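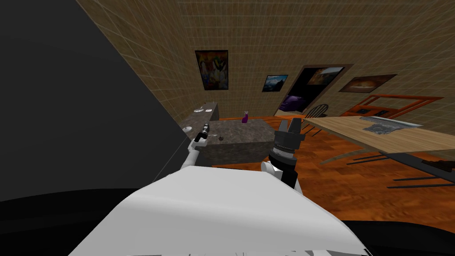

Kitchen render with a stone island.

Quick one, dinner's on. Still no decision on the worktop and I am so bored of the word worktop.

Where we are. Old laminate has blown next to the sink, you can press it and it sort of sighs. Can't leave it another winter. Katsuhiko wants stone. I want something I can put a hot pan on and not think about, which he says is stone, and the man at Hattori says is mostly stone but use a trivet. So then what am I paying for.

Prices. Hattori quoted 3,019 for the long run and the bit by the window, fitted, sink cutout included, upstand not included. Upstand! Had to look it up. It's the little strip at the back. Ultness came in lower but they don't take the old one away and they wanted a template visit in November, with the top coming up to 46 days after that. So Christmas on trestles, possibly. No.

Isamu Nomura (two doors along, did his last year) let me come round and put my hands all over his. Oiled beech. Lovely, warm, smells nice. Also a black ring by the kettle and a pale patch where somebody left half a lemon overnight. He doesn't mind, says he sands it back when it gets bad. I know myself, I would not sand it back. I'd put a chopping board over it and then never move the choppng board.

Then there's the depth thing. Ours is an old house and the back wall goes in and out like a tide. Standard depth leaves a gap at one end you could lose a spoon down. I have lost spoons down it. Hattori will scribe it to the wall, Ultness will "fill". Didn't like how he said fill.

Went out to the yard at Ploltbridge to look at offcuts, which I'd recommend if you've got a small kitchen. 68 for a piece big enough for the window bit, and the woman there was patient with me and my bit of paper. The grey one looked brown at home. Took it out the back door and it was grey again. Our kitchen bulb is apparently the problem so now I'm reading about bulbs as well.

Current thinking — stone offcut by the window for pastry and hot things, cheap plain laminate for the rest, sealed properly round the sink this time. Katsuhiko says it will look like two kitchens had an argument. Maybe. It'd save enough to do the tap, and the tap is the thing that acutally drips.

If anyone's mixed the two and doesn't regret it, tell me what you did at the join. Metal strip? Just silicone? Do the heights ever match?

Right, onions are catching.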